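Sorting cell at Vaher, bench 4: who retrains the pickers?

fengying_d
The simulated cell passed 200 cycles in May. Management now wants two of the hand sorters moved to programming. The other shift hears nothing.

lubica.s
Passed at what? Hand sorting here runs at 87 trays a shift, mixed parts included.

fengying_d
Single part type only. Mixed trays are next.

tyuan
Then it is too early to move anyone. At Fuvbridge they moved people first and the cell stood idle until autumn.

lubica.s
Disagree. Train them now. They know which parts snag.

erez
Retraining should be written into the job grade before the cell goes live. Ours was not, and the sorters did setup work on sorter's pay. As for the work itself, the two small pieces near the far side of the grey surface lie close together with a narrow gap, and a sorter would pick up either without thinking. For the two-finger gripper someone has to set the approach angle and opening, and that is a skilled task. Grade it as one. 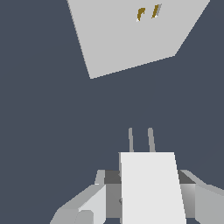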